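Programs > Bravham Fund > Grantee Reports > Cerkbridge Two-Arm Handling, Interim Report

Period covered: through the end of August
Prepared by: Cerkbridge project team

Work in this period was almost entirely on recording. The Fuchs bench was set up at the Serkthorpe site in the first week, and both arms passed their alignment check before any episodes were saved. Operators drive the arms by hand controllers, and every episode is stored with joint positions, gripper commands and video.

The grant plan lists 16 household items. We have finished recording on three of them and started on the folding fan. The fan was moved up from later in the list at the June review. It needs both arms, it changes shape as it is handled, and the paper leaf does not tolerate much force. The lamp stays on the table as a fixed obstacle in this set, so the operators have to plan their reaches with it in mind.

Each fan episode is labeled by stage: approach, grasp, spread, release. An episode is kept if all four stages can be marked by the reviewer. Episodes where the operator corrects a bad grasp are kept too and carry a separate tag, as agreed with the fund in the spring.
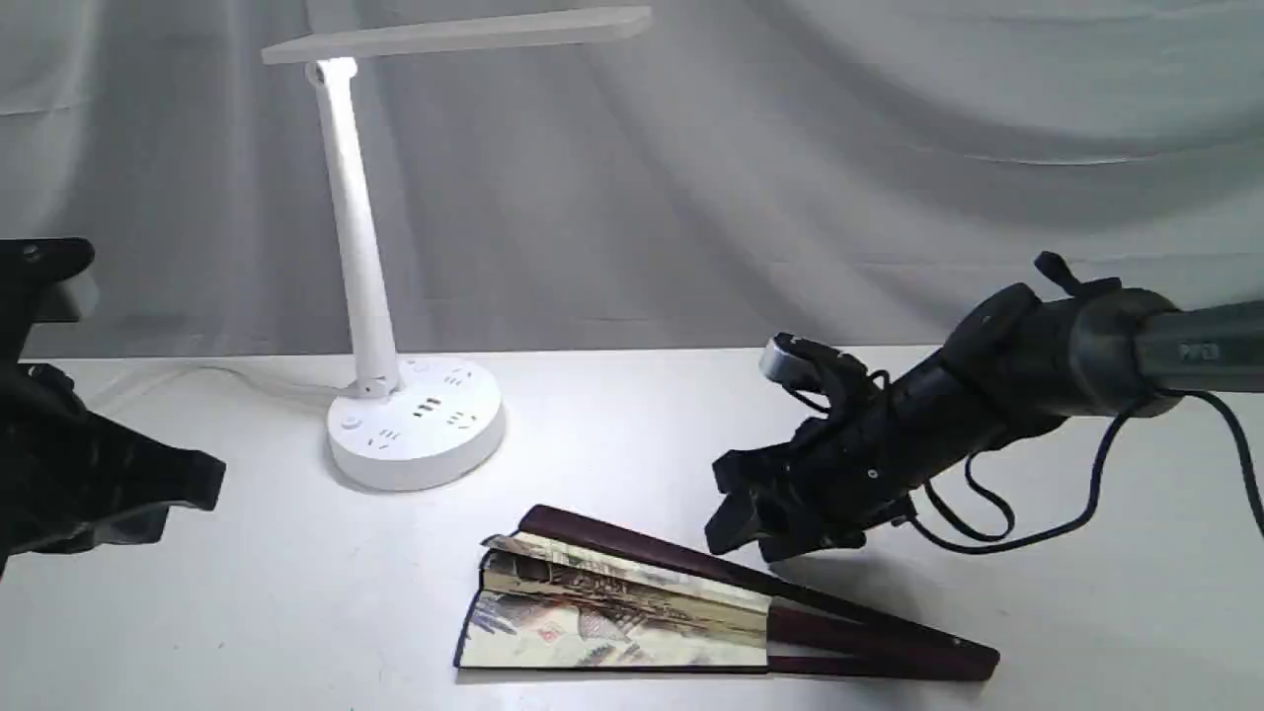

Fan task, Serkthorpe bench, same lamp and backdrop in both.

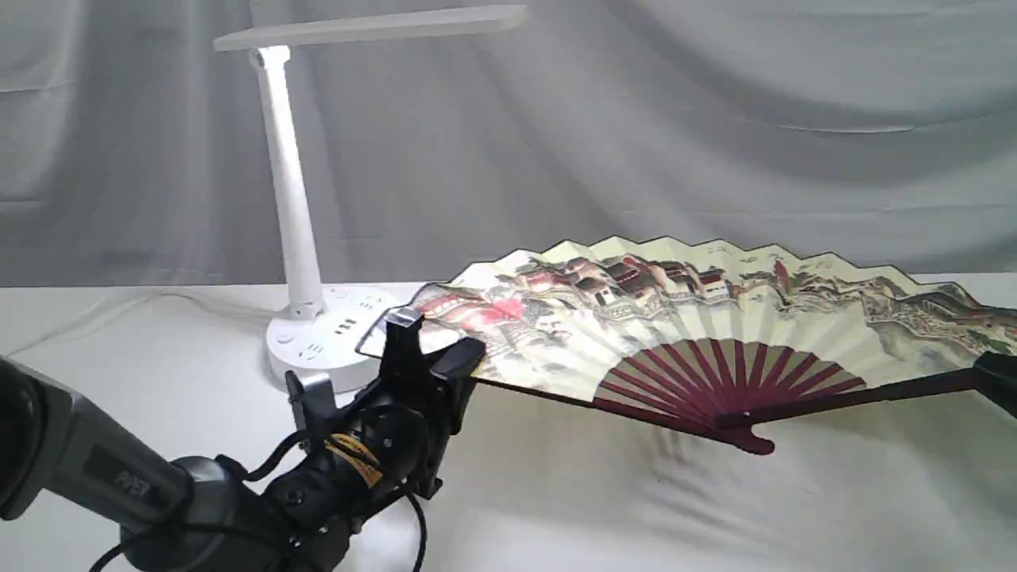
The fund's reviewer read a draft of this section and asked whether the corrected episodes should be counted toward the total, as they may teach the model to make the same bad grasp first. Her view was that they are worth having, but that the report should give them on their own line and that one training run should be done without them. We have accepted both points. The run without corrections is scheduled ahead of the next report.

Status of the fan set: 72 episodes accepted. Corrected episodes will be listed separately from the next report on. Labeling is keeping pace with recording on weekdays. Saturday sessions are labeled the following week.

Problems: Time was lost to a controller fault on one arm, which dropped commands during slow movements. Bravham approved the replacement and the fault has not come back. Two fans were torn in early practice and have been replaced from the materials budget. Grip force limits were lowered after the second one.

Next period: complete the fan set, vary the starting position of the fan more than we have so far, and begin the next item on the list. No change to the budget or end date is requested.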